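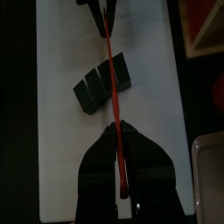

Fig. 2. Thin red rope stretched taut over a white board.

Unit 2: Tension in a Light Cord

Reading: Clemlow course pack, section 2.

In this unit a cord is treated as light, flexible, and inextensible unless the problem states otherwise. "Light" means its weight is ignored. It follows that the tension T is the same at every point between the two ends, provided nothing touches the cord along the way.

A cord can pull but cannot push. If a calculation gives a negative T, the cord has gone slack and the equations must be set up again without it.

Stress and strain
Stress = T / A, where A is the cross-sectional area.
Strain = extension / original length.
For small loads, stress = E × strain. Textile cords depart from this early, so use the measured curve when one is given.

Worked case (Walusbridge footbridge, hand line)
A line carries T = 630 N and makes an angle of 61 degrees with the horizontal at its anchor.
Horizontal part: 630 cos 61° = 305 N
Vertical part: 630 sin 61° = 551 N
Check: the squares of the two parts should sum to T squared, within rounding.

Sag
A real cord strung between level supports always hangs below the straight line joining them. Halving the sag of a shallow span nearly doubles the tension. The Tiditz tables list values for common spans.

Before next class, redo the worked case with the angle measured from the vertical.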